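VADVILLE: The government has again put off a decision on whether to waive immunity for a consular driver wanted over unpaid damages, telling the court in Asthorpe that talks with the Firkari mission are "at a delicate stage". They were at a delicate stage in June as well.

The driver is accused of reversing a mission van through the front of a chemist's shop. The owner, Daniyal Dogar, says the repairs swallowed 70 days' takings and that he has been offered 30 per cent of his costs, without an apology. 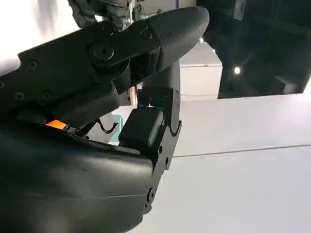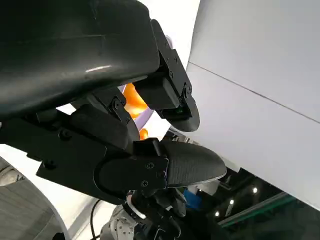
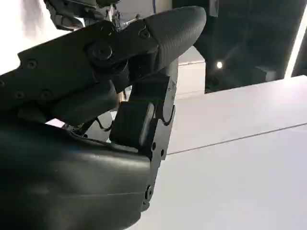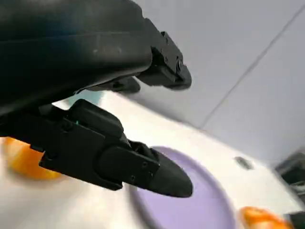

Close views of black mechanical fingers with rounded tips.

A foreign ministry spokesman said the offer was "generous in the circumstances" but would not say what the circumstances were. The mission says its staff are covered by the Guerra agreement, though the text published by the ministry deals with customs checks and mentions drivers only in a footnote.

Ministers promised a register of such claims two years ago. It has yet to appear, and the ministry could not say how many of the 300 accredited staff in the city have claims against them.

"I have had a lot of letters telling me how seriously this is being taken," Mr Dogar said. "I still have a board where my window was."

The court has given both sides another month.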